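Moving the house server off spinning disks

The old box ran for 7 years in the closet under the stairs. It held the family photos, the scanned paperwork, a music library and nightly backups from two laptops. In September one of the disks started reporting reallocated sectors, and the count went up every time I looked. I had been putting off a rebuild, so that settled the schedule.

The requirements were modest. Idle power mattered more than peak speed, because the machine sits doing nothing for most of the day. I wanted error-correcting memory, mirrored storage, and a file system that checksums everything it writes. I did not need a graphics card, a fast network port or a case with lights in it. Total usable space on the old machine was never more than half full, so I stayed with a simple two-drive mirror.

The host name is Vedden, same as before. The backup target, which lives at my brother-in-law's place across town, is Gulgate. Keeping the names meant that none of the scripts had to change, although I ended up changing most of them anyway.

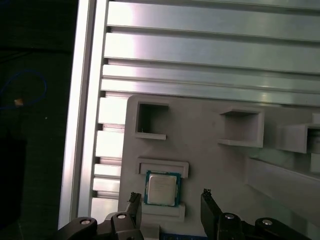

Idle power is where most of the planning time went. Published figures for a processor describe heat under sustained load, and they tell you very little about a machine at rest. At rest, the board, the power supply and the drives dominate. The bare chip with its metal heat spreader is a small square of a thing, and people argue over it for weeks while ignoring an oversized power supply running at a few percent of its rating, where efficiency is poor. I bought the smallest good supply I could find and gave the processor very little thought beyond checking that it supported the memory.

Sleep states took a full evening. The board shipped with the deeper package states disabled, and one storage controller kept the whole system from reaching them even after I turned them on. Moving both drives to the other controller fixed it. Ville Huttunen had written up the same behavior on a related board, and his notes saved me from replacing parts at random. The method is dull: unplug everything, measure at the wall, add one component, wait for the reading to settle, write it down, repeat.

The data copy was next. I used snapshots and incremental sends over the local network, first pass on Friday night and a second pass the next morning to catch what had changed. Before the old disks were allowed anywhere near a power-down, I ran a scrub on both sides and compared checksums for the photo directories separately. The scrub on the old machine repaired 2 files from the good half of the mirror. Both were raw photos from a trip, and I would never have noticed until I tried to open them.

Off-site backup needed more work. The old script pushed everything to Gulgate each night with no limit on upload speed, which annoyed the household at both ends. The new one runs at 2 a.m., caps its rate, and keeps daily snapshots for a month and monthly ones for a year. It sends me mail only when something fails, plus one message every Monday that says it is still alive. Peadar Ó Briain talked me into the weekly message after his own backups stopped without a word and stayed stopped through most of a winter.

Restores are tested by a small job I call Wokus. It picks 200 files at random from the off-site copy, pulls them down to a scratch directory, compares hashes and deletes them. It has passed every run so far. The first version compared modification times as well, and failed on nearly everything due to a rounding difference between the two file systems. I dropped that check.

Still to do: a proper shutdown signal from the battery unit, which is currently connected to nothing but the wall, and a shelf that gets the box off the closet floor. The old disks are in a labeled bag in the desk drawer until the new mirror has gone through a few more scrubs.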